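Two-armed robot draws a full house at Hunus open day

The automation workshop at Hunus opened its doors to the public on Tuesday, and 108 people signed in before noon. By closing time the count had reached 200, more than double last year's figure.

Most visitors came for the two-armed robot, which Hunus is developing with Dekker, a maker of hand joints and wiring based in Zultavwood. Demonstrations ran every half hour from 10 a.m. 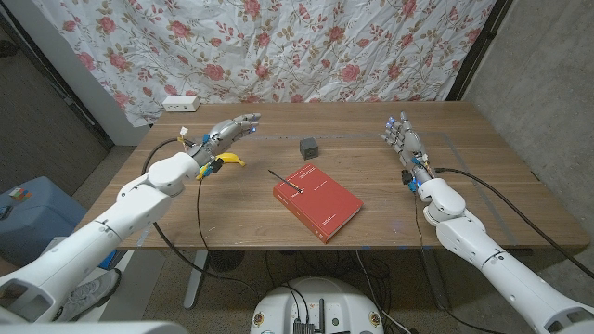
Everyday items and jointed hands with blue lights at the fingertips: the tabletop at Hunus.

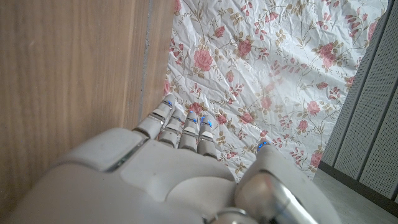 One visitor from Pronham wanted to know why the arms move so slowly, and said a machine meant for homes would have to clear a table faster than that before anyone paid for it. Hunus staff replied that speed is held down on purpose when the public is in the room, and that the limit will stay in place for all open events this year.

Handling objects of different shapes and weights is the main subject of the project, now in its second year. Small parts made for a single task can be gripped with simple tools, the company told visitors, but household goods vary too much for that. Hunus wants one pair of hands to deal with soft, thin and heavy things without a change of equipment.

The work takes up one bay of the former Dekker warehouse and employs 19 people, most of them in software. Two more positions will be advertised in May.

A short talk on wiring and maintenance was moved to the afternoon after the morning session filled up. Questions there were mostly about cost and repairs. Hunus gave no price and said the robot is not for sale, though it expects to lend a unit to a training center in Pronham once safety checks are finished.

The next open day is planned for the fall. Entry is free, but groups are asked to book ahead through the Zultavwood office.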